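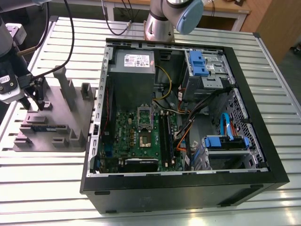 A Saturday with the lid off

Moltside, half nine, kettle on. The repair morning at the old Dantas shop doesn't open till ten but there's a queue of sorts already - two prams, a man with a printer under his arm, somebody's nephew with a laptop in a pillowcase.

I've brought nothing. I'm here to watch people mend old desktop computers, and to find out why anyone still bothers.

Edileuza Batista bothers. She runs the bench on the left, has done since the shop stopped selling carpets. First rule, she tells me, lay the thing flat. Tower on its side, panel off, everything facing the ceiling. "You wouldn't change a nappy standing up." She's said that before, I think.

Flat, you can read it like a street. Power supply in the top corner with its white label. Green board beneath. Two black memory slots next to the processor, drives over on the right, and cables wandering wherever the factory left them. The blue plastic latches are the friendly bit. If it's blue, she says, have a go at it with your thumb first and leave the screwdriver alone.

Memory is what most people come for. An old machine that takes an age to open an email often just wants more room to think, and a stick of the right sort is cheap secondhand. Right sort being the catch. The notch has to line up with the slot or it isn't going in, and leaning on it harder is how boards get cracked. Edileuza keeps hers off the table while she works, sat in a holder, gold edge untouched. Fingers on the ends only.

The bracket over the processor is another matter. Lever up, bracket up, and there's the chip, gold and square and looking like it ought to be worth somthing. Leave it be unless you've a reason. Bogdan Czerwiński had a reason - his fan had been howling since October, the old paste had gone to chalk - and he spent twenty minutes with a cotton bud getting it clean. New paste, size of a pea. Less than a pea. He showed me on his fingernail.

Ynyr Penry does the money, what there is of it. Last year the shop took in 507 machines, and around 500 went back out of the door to somebody. The other few are in the back, in bits, being useful. Parts cost £3,536 over the twelve months, mostly drives. He'd like that lower. He'd also like a second radiator.

Drives, then. The old spinning sort go slow before they go altogether, and swapping one is the job I'd have guessed was hardest. It's a latch and two leads. Copy everything first. Ynyr says it twice, then once more to a lad at the door who's only come in to ask for the toilet.

By eleven it's loud. Lucimara Meireles has driven over from Lultgate with three towers in the boot, all from a school office, all full of fluff. She takes them out to the yard with a soft paintbrush and a can of air. Fans held still with a finger, or they spin up and she doesnt like that. Power lead out of the wall well before any of it, and one hand on bare metal before she touches a board.

Do they save much? Depends what you count. A family in the Trustville flats had theirs back last month for the price of a fish supper. Runs the homework, runs the telly catch-up. It won't do new games and no one at the bench will tell you it can.

Ten past one, panels going back on. Screws in a saucer, one left over. Edileuza looks at it, looks at the tower, takes the side off again.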